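把吧台的备料交给两条机械臂之前,先把人的活排好

发布于 2021年5月12日
分类:后厨与吧台 / 排班 / 自动化

先交代背景,免得有人读到一半发现我不是工程师。我在 Prandcombe 管饮品备料,手下连我在内十三个人,供应 Lestholm 沿河那几家店的吧台。四月份公司决定上一套双臂工位,让它做一部分切配前的摆放、递送和量取。供应商叫 Vidmar,调度软件叫 Drikine,名字听着像某种感冒冲剂,用起来也差不多:不难受的时候想不起它,难受的时候每隔四小时来一次。

网上讲怎么装机械臂、怎么标定的教程很多,写得都比我好。讲装完以后谁去擦桌子的,我一篇都没找到。所以这篇只讲后者。适合的读者是班组长、店长,以及那些在会上被通知“这个以后你来对接”的人。

一、动手之前:把现在的活写下来

别从说明书开始,从你们现在怎么干活开始。拿一张大纸,让每个班的人各写各的,不要让主管代写。主管写出来的流程永远是七步,干活的人写出来是二十几步,差的那十几步就是机器来了以后会出事的地方。

以我们的柠檬为例。主管版本:取柠檬,清洗,切片,装盒。Leena Aaltonen 的版本里还有这些:捏一下,太硬的放到暖的那边;把贴纸抠掉;贴纸粘在手上,甩;没甩掉,蹭在围裙上;砧板底下垫湿布,不然会跑;看一眼隔壁的量酒器是不是又被人拿去开会时舀糖了。

最后一条当时大家笑了一阵。后来 Drikine 头一回报“工具缺失”,停在那里等了一刻钟,就是这一条。

写完以后用两种颜色的笔标一遍。一种标“动作”,比如拿、放、倒、推;一种标“判断”,比如熟没熟、脏不脏、够不够。动作可以商量着交出去。判断先留着,哪怕供应商的演示视频里看起来什么都会。演示视频里的柠檬都是挑过的,我们进的货可没有那种气质。

二、定一个小到有点丢人的起点

Vidmar 派来的 Manouchehr Kordestani 问我们想先做哪个任务。我们经理说:“整条线。”Manouchehr 很有礼貌地喝了口水,然后问,有没有比整条线稍微小一点的。

最后定下来的任务是:从砧板上拿起一个柠檬,放到指定位置;拿起量酒器,放到另一个指定位置。没有刀,没有液体,没有玻璃杯。经理把这个任务汇报上去的时候用了“第一阶段核心能力验证”这几个字,我很佩服。

起点任务按下面几条挑:

1. 东西掉了不会伤人,也不会碎。
2. 做错了,人用一只手就能恢复原样。
3. 每天本来就要做很多遍,做得多的那个人愿意让出来。
4. 它停下来的时候,后面的活还能继续。

第三条请当面问,不要猜。我以为大家都巴不得甩掉摆放的活,结果有两位同事说,那是一上午里唯一能坐着干的事。机器把坐着的活拿走了,剩下的全是站着的,这笔账在可行性报告里是看不见的。我们后来把贴标和核对改成坐着做,才算把凳子还给了他们。

三、布置台面

台面的要求写起来很短,守起来很长。

台面上只放当前任务要用的东西。手机、保温杯、半块三明治,都不算当前任务要用的东西,跟谁讲都要讲三遍。砧板的位置定下来以后,在班前照片里存一张,换班的人照着摆。我们用的是木砧板,用旧了颜色深一块浅一块,Manouchehr 建议换块新的,厨房的意见是砧板没坏。目前厨房赢。

量酒器是不锈钢的,亮,会映出周围的东西。如果你们的系统靠摄像头认东西,请在一天里光线不同的几个时段各试一遍,不要只在供应商到场的上午十点试。下午的光可不会提前跟谁打招呼。

线缆归线缆,走道归走道。人推着料车经过的那一侧,地上不要有任何需要“注意一下”的东西。凡是需要人注意一下的东西,早晚有一天没人注意。

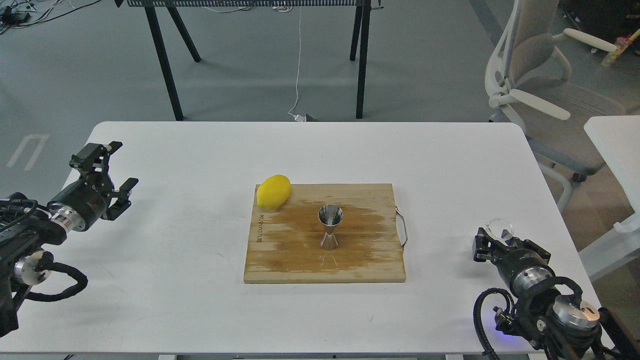 四、重新排班,重点是那些没有名字的活

机器到位后的头一周,我们按老班表上班,只是在备料一栏里划掉了半个人。这是我犯的最大的错误。半个人省下来了,多出来的活却没有写在任何人名下:早上开机,核对台面,补柠檬,处理报警,擦夹爪,下班前看日志。没有名字的活会自动流向脾气最好的那个人。我们这里是 Leena。

她忍到第二周,把自己做过的事打印出来贴在更衣室门上,标题是“半个人的一天”。我当天下午就改了班表。

改法如下,可以照抄:

先在班表上单开一栏,叫“看臂”。叫什么无所谓,必须有个名字,而且必须是占工时的。看臂的人这个时段不兼收银,不兼接电话,不兼“顺便”。

看臂每两小时换一次人。盯着一台大部分时间都正常的机器比干活还累,走神来得很快。我们试过一个人看一整个上午,到后来他已经在给两条臂配音了,左边那条据说脾气不好。

每班指定一个人有权按停,其他人也都可以按停。听上去像废话,意思是:那一个人负责按完以后写记录,其余的人只管按。谁要是因为按停被问“你确定有必要吗”,请让问的人来看一周的臂。

最后,工资单要跟着动。看臂需要培训,培训过的人做的就是另一份工作。我们为此和人事来回了四轮,结果是一笔不大的岗位补贴。不大,但有,而且写在纸上。

五、教大家跟它一起干活

培训别放在会议室里。我们第一次放在会议室,幻灯片四十二页,讲完以后问有没有问题,全场安静,随后有人问空调能不能关小一点。

第二次改在台子旁边,每人二十分钟,只练三件事:怎么让它停,怎么把掉下来的东西放回去,怎么让它重新开始。三件事的顺序不能换。先停,再伸手。我知道你手快,我也知道它慢,先停。

练的时候故意制造点麻烦。把柠檬换个方向放,把量酒器推倒,把砧板转个角度,看它怎么反应,也看人怎么反应。我们有位老师傅,量酒器一歪,手就本能地伸过去扶,扶了三十年了。他花的时间比别人都长,练到后来会先喊一声“停”,再去按,再去扶。喊那一声没有技术上的用处,但现在全组都这么喊。

还有一条是关于说话的。新来的同事容易跟着软件界面的说法走,把补货叫“人工干预”,把Leena叫“人工环节”。请在第一天就改过来。她有名字,而且就坐在旁边。

六、记什么,不记什么

Drikine 什么都记。四月份它一共记下了1,349次抓取,其中261次有人上手帮了忙。管理层看到前一个数字很高兴,我们看后一个。

看的办法是每周抽二十条有人帮忙的记录,跟当班的人一起过一遍,只问当时发生了什么,不问是谁。归类以后我们发现,问题最多的并不在机器那边。有一大类是货不齐,柠檬个头差得太远;另一类是换班的时候台面没按照片摆。两样都是老毛病,从前人顺手就对付过去了,现在它不肯对付,于是全成了数据。

说到不记什么:不要用这套系统给人计时。它能算出每个人从报警到上手用了几秒,这一列我们在第一周就请 Vidmar 关掉了。关之前有人为了缩短秒数,饭吃到一半跑过来,嘴里还嚼着。秒数很漂亮,吃相和安全都谈不上。关这一列要书面提,口头提的话,下次升级它会自己回来。

七、常见的麻烦

它停了,也没报警。
先看是不是在等人确认。我们有一回全组围着研究了很久,屏幕上的对话框被一张排班表盖住了。

同一个位置总是夹偏。
先对照班前照片看砧板,再去怀疑机器。对过没问题,再报修。报修时写清楚时段和光线,别只写“又来了”。虽然我理解这三个字里的感情。

有人坚决不肯用。
别急着做思想工作,先问他在班表上丢了什么。通常能问出一件很具体的东西,比如那张凳子。

经理问什么时候能再减半个人。
请他来看臂。

参观的人太多。
定时间,每周一次,料车经过的那一侧不站人。备一包饼干,放远一点,千万别放在台面上。

八、试运行期要多久

Vidmar 给的建议是四周。我们自己的体会是,四周够机器用,不够人用。到第四周,它的毛病我们基本摸清了,但班表还在改,补贴还没到账,老师傅的那只手还在半空中。我给自己定的标准是:连续两周没人在更衣室门上贴东西。

目前是一周零三天。前天贴上去的那张是转让自行车的,我问过了,不算。

需要看臂交接单模板的,可以在下面留邮箱。模板是 Leena 做的,最后一行是“凳子在不在”,请不要删。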